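Folding bench, part four

Wed 9 July

Both arms are on the bench now. They share one black mounting plate across the front of the extrusion, which took most of Sunday to get square. I cut it 8 mm too long and had to take it back to the saw.

The wiring is next. I bought two purple cables from Retero for the grippers and ran each one up over the arm with a loop at the top, so the wrist can turn without pulling on the connector. The loops are bigger than I'd like - I may shorten them later.

The basket goes back right and the folded stack back left. That leaves the middle of the wood clear for folding. The walls are a plain pale color on three sides.

Total spend so far is 1,725 dollars, more than 195 of it on brackets and bolts.

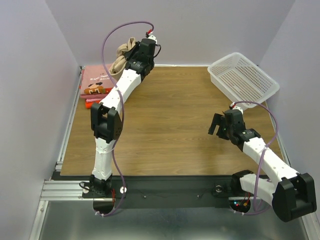

Still to do

Tidy the red wires by the left base. Write down the joint limits before I forget them again.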